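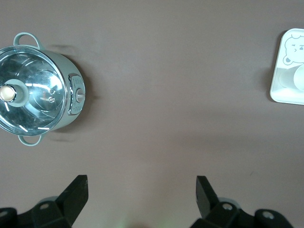 Figure 1. Lidded pot and square bear tray with white cup, from the small-kitchen set.

3.2 The drink corner as a unit of kitchen layout

Of all the small groupings we looked at, the drink corner gave us the most to think about, and it is the one we most enjoyed working on. By "drink corner" we mean the stretch of surface where a cup, something to warm or hold a liquid, and something to cut end up living close together. People rarely plan it. It forms over weeks, often on a table that was bought for another purpose, and it can be surprisingly stable once it has formed.

The pot in Figure 1 shows why we treat lids and handles as part of the layout. A pot's footprint is usually given as the width of its body, but the loop handles reach well past the rim, and whatever sits beside the pot has to allow for them. In the Allier layout, our most compact, we first planned spacing from pot bodies alone and had to redraw the whole plan. A clear lid turned out to be a real help (we had not expected to care about lids at all!), as a cook can check the contents without lifting it and hunting for a place to set it down.

Trays deserve more credit than the storage literature gives them. A square tray with a raised rim makes a border on an otherwise open table, and a cup inside that border reads as put away even when it is lying on its side. We kept the bear-face tray in the set for this reason and also because we like it. A friendly picture on a tray marks it as a place for particular things, and in the Mekon layout we gave that role to trays with printed designs throughout.

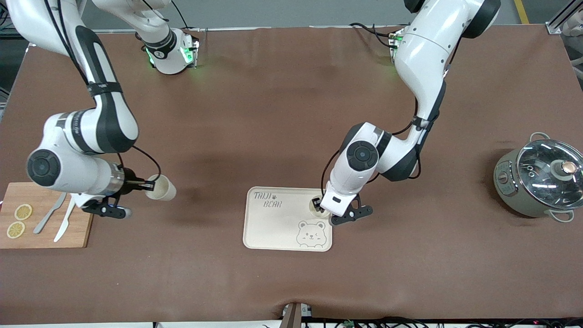 Nasution
Lead author, Horano Small Kitchens Project

3.3 Cutting space next to cups

Lemon slices on a light wooden board, with two knives laid at an angle beside them, are a good test of how much room a drink corner needs. The board itself is modest. The knives are what spread the activity outward: one of the blades reaches past the edge of the board and onto the table, so the working area is larger than the board suggests. We now measure a cutting station with its knives in place – board, blades and handles together – and this one change made our plans far closer to how a table is used.

Cups raise a related question. A paper cup weighs very little and can go almost anywhere, which makes it the last item to be given a fixed spot. We compared 11 layouts in all. In nine of them the cup had a home on a tray, and in the other two it shared the side of the board. Both arrangements have something going for them. A tray keeps the cup clear of lemon juice, while a cup near the board shortens the reach from slicing to serving. We would happily use either at home, and we return to the choice in Section 4, where table depth is considered.

Contact: Horano Small Kitchens Project | © 2025 | Back to top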